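Cell maintenance and setup > Two-arm benches

Thread: Right wrist droops when gripper is rolled over (Rurkdale bench, two arms)

rsuvarna
Posts: 48

Looking for a second opinion before I strip the wrist again. The bench is a two-arm tabletop cell, both arms the same model, parallel grippers on each. The job is a pouring motion with a paper cup: the right arm takes the cup, turns it sideways and tips it towards a foil tray. The left arm waits with its gripper open and pointing up.

Fault: when the right wrist goes past horizontal, the last joint sags by 3 mm at the fingertip and then hunts. Upright, the position is repeatable. Left arm doing the mirrored motion shows none of it.

Done so far: homed both arms, retorqued the wrist flange screws, checked the supply voltage at the base, swapped the servo cable between joint 5 and joint 6. No change. Firmware is the same on both arms.

Grip force is low on purpose, as the cup wall folds very easily. One finger goes inside the rim and the other stays outside. 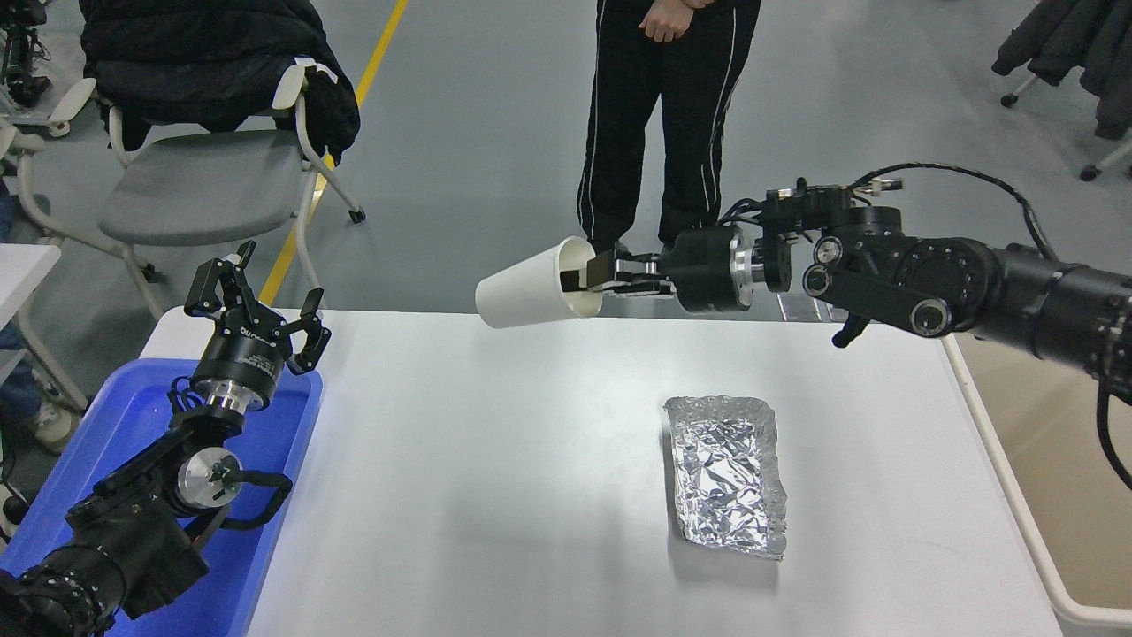 Posted by rsuvarna | 17/08/2019 | Cell maintenance and setup

The cup is sideways in the right gripper there, mouth to the left and slightly down. That is the range of pose where the trouble starts. Note the cable over the top of the right arm. I have been treating it as irrelevant, but I would like other views.

dpolak
Posts: 2

Cable. I would not look at anything else until that loop is off. If it goes over the top and hangs down the side, it can pull differently in every wrist pose. Upright you will hardly notice. Rolled over, it acts on the lightest joint you have.

Test: power off, support the arm by hand, free the cable from its clips back to the second joint, hold it clear, power on, run the tip slowly. If the sag goes, reroute.

k_fuchs
Moderator

Disagree with going straight to the cable. Drag from a thin servo lead might give you the sag, but I would not expect it to make the joint hunt by itself. Hunting suggests backlash at the output together with an integral term that is too high. The joint drops through the backlash when gravity changes side, the controller sees the error, overshoots, and round it goes.

Ravindran, with the joint holding position and powered, push the fingertip up and down lightly. Is there free play before you feel the motor resist? Compare it with the left arm in the same pose.

Also, what is the payload setting? If it was entered for a bare gripper and somebody has since changed the fingers, gravity compensation will be wrong by a fixed amount.

rsuvarna
Posts: 48

Payload setting was copied from the left arm. Fingers are the same metal pair on both sides, so I do not suspect that.

Free play: yes, a little on the right. On the left I cannot feel any.

dpolak
Posts: 2

Free play after a retorque could be the flange screws bottoming out. Were they the original length? The replacement pack from Sastry has screws that are slightly longer. They reach the bottom of the hole and feel tight, and the flange is still loose.

I still say try the cable. It takes five minutes.

hgondal
Posts: 3000

Two remarks.

First, the screws. Dušan is right that it is a common fault. Take one out and measure it against one from the left arm. Do not use thread lock until you know.

Second, I would question the pose. You have an arm reaching in almost horizontally from the side of the table with a gripper rolled at the end of it. That loads the shoulder and elbow as well, and any play there shows up at the fingertip too. If you have a dial indicator, put it on the body of the joint before the wrist and repeat the motion. If that body moves, the wrist is only part of the problem.

On these benches I set the base closer to the work so that the forearm comes down at an angle. Less reach, less droop.

k_fuchs
Moderator

Moving the base means recalibrating everything taught on that side. I would not do that to hide a mechanical fault. Find the play first.

hgondal
Posts: 3000

I did not say to hide it. I said measure upstream of the wrist. The base position is a separate matter, and I would change it on any cell that works at that reach all day.

rsuvarna
Posts: 48

Results, in the order I did them.

1. Cable freed and held clear. Sag went down slightly, hunting unchanged.

2. Indicator on the body before the wrist. Needle moved by an amount I would call normal for this arm. The left arm reads the same.

3. Screws out. Two of the flange screws on the right were longer than those on the left. They came from the bag in the Kellis drawer, which I assumed was the original stock. Marks on the ends where they had met the bottom of the hole.

Fitted the correct length, tightened in a cross pattern, repeated the motion. Free play at the fingertip has gone. Sag is now too small for me to measure with a steel rule. Hunting is still present for around a second when the cup reaches its lowest tilt, then settles.

k_fuchs
Moderator

Good. Now the gains. Note the present values, halve the integral on that joint only, and repeat. If it settles slowly but without overshoot, come back up in small steps. Do not copy the values across to the left arm if the left arm is behaving.

dpolak
Posts: 2

And reroute the cable anyway. You saw a change with it freed. Leave a slack loop at the elbow, clip it on the underside of the forearm, and roll the wrist to both limits by hand with the power off before you close the clips. If it goes tight at either limit, the loop is too short.

rsuvarna
Posts: 48

Integral halved and the overshoot has gone. I came up one step and left it there. Cable is now under the forearm with slack at the elbow.

One question left. The wrist reports a temperature warning if I hold the tilted pose for long. It clears by itself. Same on both arms.

hgondal
Posts: 3000

Holding a pose against gravity heats the servo, faulty or otherwise. Add a retreat to an upright wrist between cycles. If the program is in Rido, put it in the wait block so that it runs even when the operator pauses.

k_fuchs
Moderator

Agreed on the retreat. I would also recheck the flange screws in January, or sooner if the free play returns. Ravindran, please put the screw length in the thread title so that it can be found by search.

rsuvarna
Posts: 48

Will do once I have a caliper on one of each. The bag has been taken out of the drawer and labelled.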